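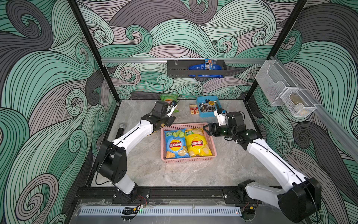 Efthymia Lazaridis has packed mixed orders at Sosteck for long enough to remember when the whole job was done off a clipboard, and she will happily tell you about it if you catch her at the coffee urn before the morning shift gets going. The company fills baskets for office kitchens, break rooms and the odd summer camp, a few bags of chips here, some candy there, and for years the only machine in the building that anybody had strong feelings about was the tape gun.

Then, in February, the first pair of arms arrived. Harex, the firm that supplies them, calls the system Skelido, and the packers call it that too, mostly, although it has picked up a few other names on slow afternoons. It works on small mixed orders, the fiddly kind, and the people who used to do nothing but fiddly orders have had to work out what their days look like now.

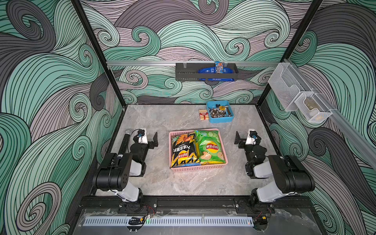
Some of that has been easy. Sosteck kept all 34 of its packers, a promise the owner, a cheerful and slightly rumpled man named Semeniuk, made at a meeting in the loading bay and then had to repeat several times over the following weeks (he says he didn't mind, and that he would have asked too). Each packer got 30 hours of paid training. Lazaridis spent hers learning to guide an arm through a pick, over and over, and she came home the first night with her shoulders aching from sheer concentration.

"I thought I'd be bored," she told me. "I was so tense I forgot to eat my sandwich!"

What has been harder is the talk, or the loss of it. Packing side by side is sociable work, and teaching an arm asks you to watch closely and keep fairly quiet. A few people tried it and went back to the regular line, where the radio is, and Semeniuk let them.

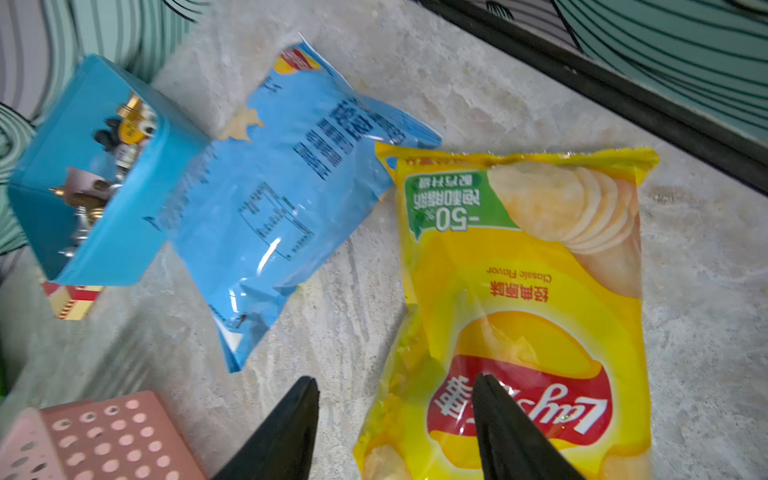
Chips, everyone agrees, are the great teacher. A carton will sit still and let itself be lifted, but a bag is mostly air and slides around under whatever touches it, and a person allows for that without a thought. Lazaridis had to start thinking about it after all those years. With a glossy yellow Lay's bag lying upside down and one black finger already resting across the logo, she has to decide where the other finger ought to go, and how far apart to keep the two of them, and whether the blue bag tucked up against its edge is going to be a nuisance. She can talk about this for the length of a lunch break, and did.

Her pay went up with the new work, and her knees, she says, are grateful for the stool. She still takes a turn on the line when the big orders come in, partly to help and partly to hear whose daughter is getting married.

Search articles Enter keyword Go

Contact the editors | Copyright, all rights reserved | Back to top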